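Football Coaching Help > Film and Scouting
How to chart cornerback technique from sideline film only?

I handle defensive film for Rutmont, a small-college program. Our All-22 end zone angle was not available for the first 6 games last season, so for those I only have sideline copy. The staff wants every snap charted by corner alignment (press, off, bail) and by cushion in yards at the snap. From the sideline the far corner is readable, but the near corner is often below the picture until the ball is thrown.

I have some 80 snaps per game to get through. Is there an accepted way to record the near corner when he can't be seen at the snap, or should those plays be left out of the percentages? I also need the method to hold up when a second person charts the same game.
Posted Jun 8, 2019

Armelle Pichon
Leave them in the chart but out of the percentages. Use three values for cushion: measured, inferred, and unknown. Measured means both feet are visible at the snap and you can count from the yard lines. Inferred means he enters the picture within one second and his hips tell you which way he was already moving. Everything else is unknown.
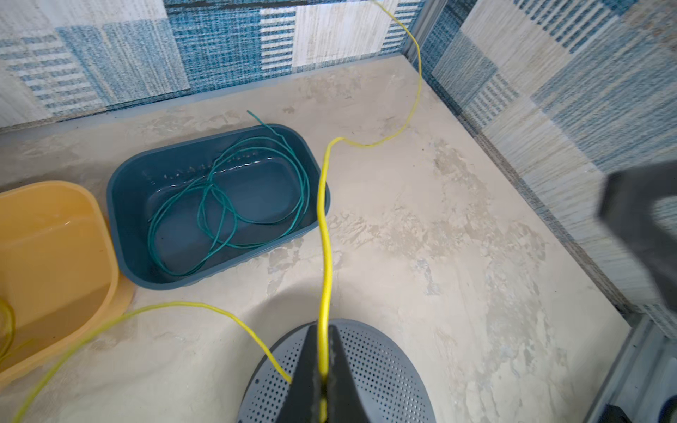 Report the denominator each time. "Press on 14 percent" is meaningless to a coordinator if a third of the snaps were never seen. Also split by field and boundary before you split by left and right, or a team that plays its corners by side will look the same as one that travels its best man.

For two-person charting, have both people do the first quarter independently, then compare. The disagreements will nearly all be between off and bail. Write down one rule and keep it: if he opens his hips before the snap, it is bail, regardless of depth.
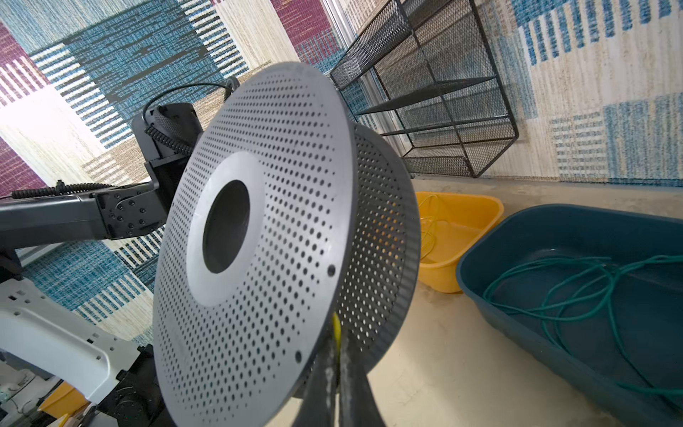
Cushion needs a fixed reference point as well. Take it from the receiver's front foot to the corner's closest foot, and don't switch to helmets when the feet are hidden. The hash spacing gives you a scale across the field, but it shrinks toward the far side, so calibrate it per camera position. If you draw zone landmarks on a still for the position room, keep the marks plain. Concentric rings, like the rows of holes in the gray disc in the picture, work well for showing distance from a deep defender, with each ring equal to 2 yards. Shade the ring where the break point falls and leave the rest blank. Players read that faster than a table.

Rules for the chart, in the order I apply them:

1. Log down, distance, hash and personnel before looking at the corners.

2. Log the far corner at the snap. Pause on the first movement of the ball, and step back one still if it is blurred.

3. Log the near corner last, and give him a confidence code even when you feel sure.
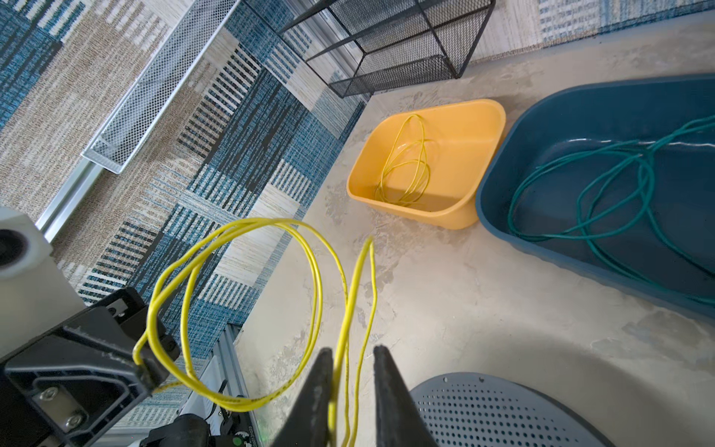

4. Recheck every third-down snap in a separate pass. Substitutions are missed more often there than anywhere else.

5. Lock the sheet before anyone adds opponent notes.

Abla Karaki
Agree with most of the above, but I would drop "inferred." At Bermont we kept it for a season and found that people used it whenever they were tired. Two codes, seen and not seen.

Another option is to trade film. Lodhi and Utumier both played common opponents of ours and were willing to swap end zone copy. Ask in July, before camp. It won't recover your own games, but it will tell you whether your numbers on the opponent's receivers are close.

dbcoach_r
just chart the far side and double it. corners play the same most of the time

Armelle Pichon
Doubling the far side only works for a balanced call, and the near side is into the boundary on one hash and to the field on the other. With a backup at one corner it is worse, as most coordinators will shade the safety toward him and change his leverage. I wouldn't hand that number to a staff.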